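手持夹爪示教工作例会纪要

项目:Jendano 双臂桌面操作示教
时间:周六上午
地点:Brulgate 二层示教间
参加:示教组、数据组、Grullar 现场支持

一、上次事项回顾

1. 夹爪标记块重新贴码一事已完成,数据组核对过编号,左右手没有贴反。
2. 示教间的桌子位置已固定,桌脚在地面画线,以后挪桌须先告知数据组重做标定。
3. 操作说明第二版已发,尚有三人未回执,下周三前补齐。

二、本周采集情况

本周共录制示教 549 条,其中双手配合类占多数。数据组初筛后退回 75 条,退回原因主要有两种:一是起始姿势不统一,二是标记块在动作中途被前臂挡住,位姿断开。Grullar 方面认为第二种情况靠后处理能补一部分,补完后约 20 条可以重新入库,其余重录。

关于起始姿势,会议议定:操作员面向桌子,两只夹爪抬到桌面上方,指尖相向靠近,停稳后再开始动作。左右手前后略有错开可以接受,标记块朝上的一面不得翻转。

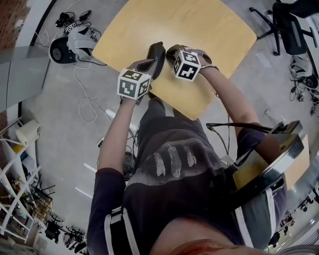 记录:示教组

讨论中有人提出,起始时停多久没有写清楚,各人理解不同,有的一停就走,有的停得过长。议定统一停两秒,由口令提示,写入说明第三版。

三、夹爪相机视野

数据组反映,夹爪上的相机视角很广,除桌面外,天花板、灯、墙面和操作员上身都会进入视野。对训练的影响目前没有定论。Tang 的试训结果显示,换房间后成功率下降,但样本只有一个房间,不足以说明是背景造成的。

讨论意见如下:

示教组主张保持现状,房间不做特殊布置,多换几个地点录。数据组同意多换地点,但希望同一地点内物品摆放少变动,便于排查问题。最后按数据组意见办,地点轮换从下月开始。

人脸一律打码后才能入库,未打码的原始文件只留在采集机上,到期删除。头戴设备的佩戴高度也请各操作员自查,拍不到双手的条目不再人工挽救,直接退回。

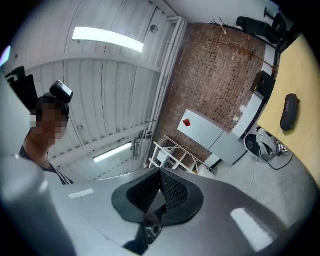 图二 夹爪相机视角,人脸已打码

会上另外问到灯光。目前录制时顶灯全开,夹爪外壳容易反光,部分帧偏白。Grullar 建议试用哑光贴膜,先贴一副,对比后再定。贴膜不得盖住夹爪中部和相机开口。

四、手持示教与遥操作的分工

Jendano 原计划全部用遥操作采集。试了两周,遥操作每小时只能录 12 条,操作员普遍反映手眼不同步,细小动作做不准。手持夹爪快得多,缺点是操作员可能做出机械臂到不了的姿势,回放时超限。

议定:抓取、翻转、双手交接用手持夹爪;需要确认机械臂可达范围的任务仍用遥操作,每类任务至少各录一组作对照。 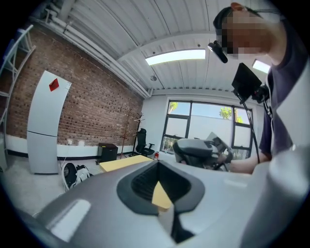
对照组由两名操作员轮流完成,避免个人习惯影响比较。回放检查放在录制当天下午做,超限的条目注明是哪个关节、出现在第几秒,不要只写“失败”。遥操作端的延迟由 Grullar 重新测一次,测试方法会前发给数据组。

有人问手持示教时身体能不能俯到桌面上方。意见是可以,但动作过程中上身尽量不晃,脚下不换位。个子较高的操作员如需俯得很低,可以申请加高桌面,加高后须重新标定。

五、待办

示教组:修订操作说明,补入停顿时间和起始姿势,下周三前发出。
数据组:列出需重录条目清单,按任务分类。
Grullar:贴膜样品一副;遥操作延迟测试。
示教组、数据组共同:提出轮换地点名单,暂定三处。

六、其他

夹爪充电后请放回原位,左右分开放。线缆用完收好,上周有一次录制因插头松动中断。
下次例会时间不变,Tang 试训的第二轮结果届时一并讨论。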